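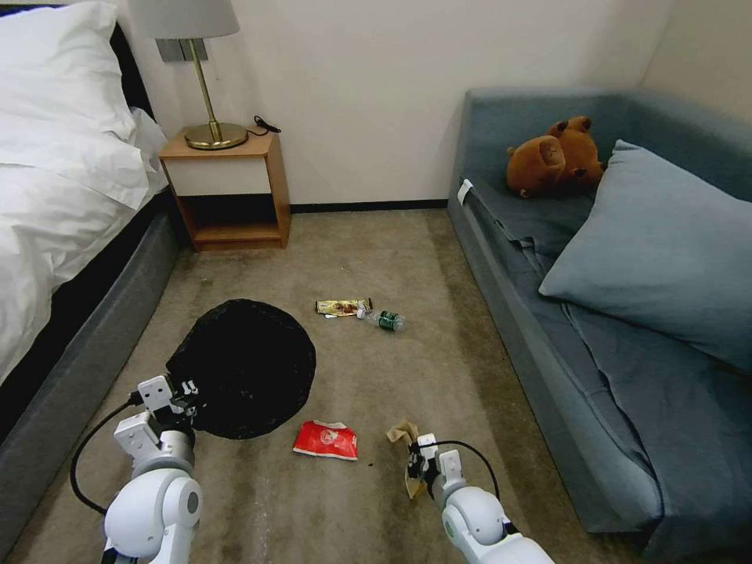

La mesilla y la lámpara de una de las habitaciones.

¡Hola! Soy Eylül Yurt y llevo la recepción y casi todo lo demás en el Surier, un hotel pequeño en Vutville. Busco a una persona para el turno de noche, de once a siete, cinco noches por semana, con incorporación en cuanto podamos. Kwesi Abugri, que lo ha hecho hasta ahora, se nos va a estudiar a Nisholm y lo vamos a echar mucho de menos (él te enseñaría el puesto durante las dos primeras semanas).

¿De qué va el trabajo? Llegadas tardías, el teléfono, el cierre de caja y dejar preparado el café del desayuno. Hay noches larguísimas en las que no suena nada y otras en las que llegan dos autobuses a la vez – en julio, sobre todo. Necesito que hables español e inglés con soltura. Si además te defiendes en turco, ¡fiesta!

El sueldo es de 1354 euros netos al mes en catorce pagas, con contrato de seis meses y posibilidad de seguir. Cena incluida. Si vienes de fuera, te podemos alojar aquí el primer mes.
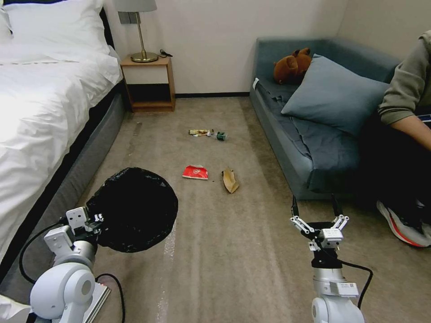 Otro rincón del hotel, con suelo de moqueta.

No pido experiencia en hoteles. Yo empecé sin saber ni hacer una reserva y aquí sigo. Sí te pido que aguantes bien el horario y que no te dé apuro despertarme si hay un lío gordo.

Mándame el currículum y cuatro líneas sobre ti antes del 2/12/25, o déjalo en recepción a mi nombre. Las entrevistas las hacemos Zübeyde Çınar y yo, por la tarde y con té.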